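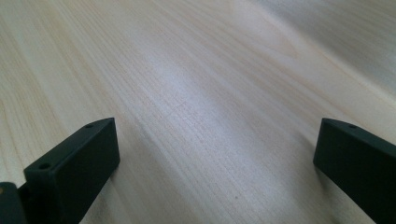 Pale wood grain with light reflecting off the finish.

Last updated: 27 Sep 2026

Trunberg handset stops charging at 59 percent

I purchased a Trunberg phone with a 4,000 mAh battery in February. After the most recent system update, charging halts at 59 percent whenever the phone is left on overnight. The original charger and cable are in use. Please advise whether the battery requires replacement.

Dukaletti
A replacement should not be the first step. Open Settings, then Battery, and check whether Charge Limit has been enabled. On my handset the update turned it on without notice. Set the limit to 100, restart the phone and charge it while it is switched off. If the level still stops early, contact the seller — a battery fault may be covered under the 18-month warranty, provided that you have kept the receipt.

Mollah
Same problem here. I changed the cable and it made no difference.

Britham
Users are advised to back up their data before sending any handset for service. The service desk erased mine during a routine battery test. The limit setting described above is listed under Advanced on the smaller model.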